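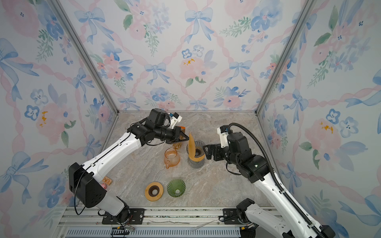
Both arms at work on the coffee bench, Prutadico open day, Stondholm.

5 min read

We set out for Stondholm with a thermos, a bag of date squares and a list of questions two pages long, most of them from Chaiwat Nakpan, who couldn't come himself and made up for it in writing. Plakimby is a small training kitchen, and we have been going round and round since November on whether to put money aside for a pair of robot arms that our hospitality students could learn to run. Everyone had an opinion and very few of us had stood beside one, so when Prutadico opened its doors for the day it seemed silly not to drive over and look (and the lake road is lovely, even with the snow going grey at the edges).

Rami Khoury met us at the side entrance and gave us all visitor stickers. He was generous with his time, and he let Jhair Giraldo, who teaches our evening group, ask the same thing about service contracts three different ways until the answer was plain. There's a year of phone support in the price. After that you pay by the call unless you sign up for the plan, at 940 dollars a year, and travel is extra if you're as far out as we are.

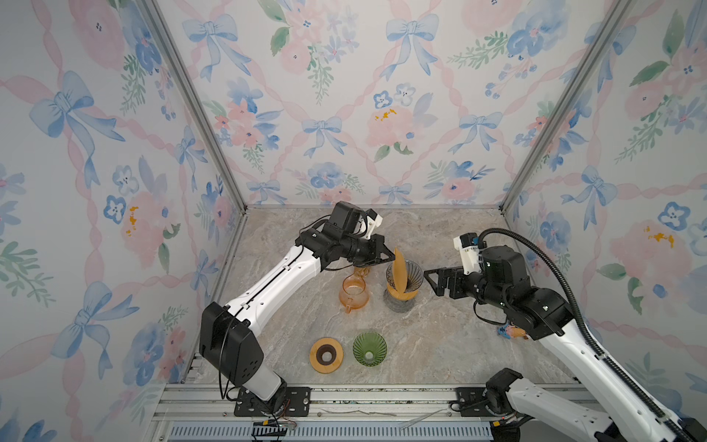
My own job on this trip was the budget, and I'd gone in fairly sure that we could start with one arm and add the second when the next grant came through. It would have made for a much prettier spreadsheet! But I stood at the coffee bench for a good long while, and I'm less sure now. One gripper had the paper filter pinched upright at the glass dripper while the other waited open on the far side, and you could see how handy it is to have something free over there when the thing in the middle is made of glass. Both arms were bolted to the same front rail, too, and Rami said that fitting them together is an afternoon's work, where adding one later means realigning everything and paying for a second visit. I've moved the second arm from "later" to "first year, if we can possibly manage it", and I expect to hear from Ratih Kusuma about that when she opens the file.

The rail and mounting plates are quoted on their own line, separate from the arms, which I'd missed on the sheet they mailed us. So are the wrist cameras and the brackets that hold them. If you're comparing quotes, do ask for every line to be written out, even the ones that look too small to bother with. Ours came to 1,692 dollars of bits and pieces that I had nowhere in my totals.

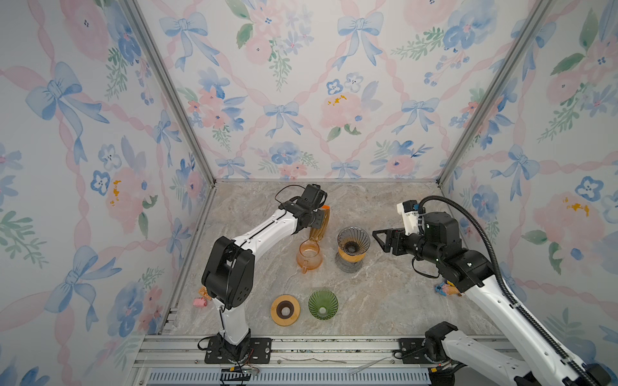 Rosaura Marulanda

Glassware deserves a line of its own as well. Ribbed glass drippers, a coffee server, a spare dripper lying ready on the table – it's all ordinary café stuff, the sort we already have in the cupboard at home, and it's going to be picked up by beginners. Jhair wanted to order plastic for the first term. I think he's half right. The students will be handling glass at work, and it catches the light quite differently from plastic, so I'd sooner practise with the real thing and set aside enough for 20 replacement pieces. We agreed to split it and see what the first month is like.

We ate our date squares in the lobby and then went through to Abdella, the supplier across the yard, who sells refurbished arms and had a coffee urn going, bless them. Their prices are kinder. The warranty is 30 days, though, and I didn't care for how quickly the fellow went past that part. 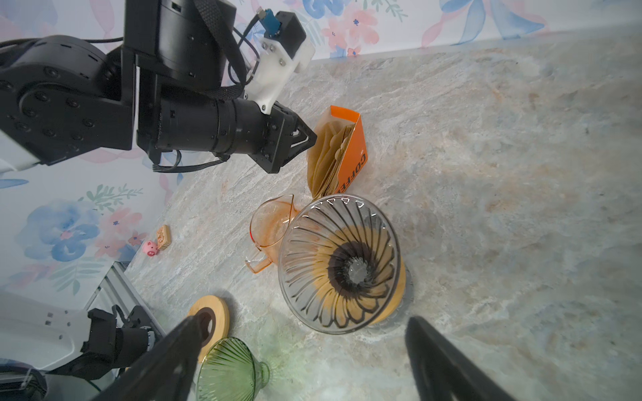 By Rosaura Marulanda, Plakimby | 2019-03-28

Coming home, we talked mostly about supplies. Paper filters, to take the humblest of them: there was an orange box of them standing right by the gripper on the bench, and Jhair pointed out that every practice run that ends in a crumpled filter is one for the bin, and so we ought to be buying by the case. He's right, and it goes on the consumables page along with cable ties, coffee and spare gripper fingers.

Floor space is still open. We measured the back room last week and the bench fits, but only if the proofing cabinet moves, and the outlet is on the wrong wall. Ratih is getting a price from the electrician. Chaiwat has my notes against his two pages, and there are four questions still without an answer, mainly to do with insurance and who is allowed to be in the room with the arms running. Rami has promised to write back on those, and I'll send round the revised budget once he does.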